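Search this site Search Go Menu

A visit to the two-arm cell at Himoteck, Grencombe

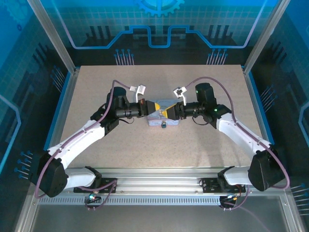
The two-arm cell at work, with both grippers on the block.

I went to Grencombe in May, when Himoteck opened its workshop to visitors for one afternoon. I work in maintenance, in a plant where the robots are big and orange and stand behind a fence, and I wanted to see how people look after small ones. The drive took me longer than I planned and I missed the welcome talk. I was still in time for the part I came for, the tour of the cell they call Naylor.

Naylor is an enclosure of aluminium profiles with a table inside and two white arms mounted on one rail. The walls have blue panels with a printed pattern of circuit lines and gears. I had expected plain grey sheet, so this was a surprise. The technician who guided our group said that the panels can be taken off one by one, and that she removes the side ones when she must reach the rear of the table.

We were 6 in the group, which is the maximum they allow around the cell. The visit was set up as a normal service hour, and we could ask what we liked.

The rail and the plates

Each arm stands on a black plate, and both plates sit on the same horizontal rail along the front. When the cell was built, the arms had separate stands. Every time somebody leaned on the bench, one arm moved a little against the other, and the positions had to be taught again. With the common rail, they move together if they move at all.

The distance between the two plates is 688 mm. It is written on a label inside the tool cupboard and also in the service book. If a plate has been off for repair, it goes back to this measure first, and only after that do they switch on and check the software position. The technician does it with a steel rule and a stop block. I asked if a laser would be better. She said they tried it and went back to the block, as it takes two minutes and gives the same result.

The cables

I spent most of my time looking at the cables. Two thin purple ones run on the outside of the arms and are left in loose loops from the base to the wrist. In my plant we would tie them down tightly, and I said so. The answer was that they did this in the beginning, and the cables broke near the elbow, always in the same place. Now the rule is that the loop must stay free when the elbow is fully bent. A new colleague has to move the arm by hand through its whole range, with power off, before any cable tie is closed.

The connectors hang below the rail, at the front, where a person can reach them without putting the head between the arms. I liked this very much. At home we have a connector that I can only find with my fingers.

The grippers

The daily test uses a light blue-grey block with a small dark round knob on the front. Both grippers come in from the sides and press on the block at the centre of the table. The fingertips are yellow and black, and they are the parts that wear out. At Himoteck they are changed after 2000 grips, both sides on the same day, also when one side still looks good. The old ones go into a box with the date on it. I was allowed to hold a worn pair and the edge was clearly rounder than on the new ones.

After a change, the closing force is set again. They start low and go up in small steps, up to 70 per cent of what the motor can give, and never over that. If the block turns when the second gripper arrives, the two arms are not closing at the same moment, and the timing is corrected in the program and not with more force. This I wrote down for my own use.

The program is called Dava and was written in the house. I saw only the service page, which has large buttons and a list of the last faults. The most frequent fault in the list was a wrist motor that did not answer. The first step is to unplug the connector below the rail, look at the pins, and plug it in again. The second step is to swap the left and right motor cables and see if the fault goes to the other side. We do the same thing with our big machines, so here I felt at home.

Cleaning

There is a slotted strip under the rail for the air. It gets vacuumed every morning before the start, and the table is wiped with a damp cloth, no solvent. Somebody once used a strong cleaner on the table and it left a mark for weeks.

Practical notes

The workshop is on the upper floor and there is no lift – visitors who need one should write to them before. Parking is behind the building, and the entrance is on the other side. Coffee was free and rather strong. The next open afternoon was not decided when I left, but a list for e-mail addresses was lying by the door and I put mine on it.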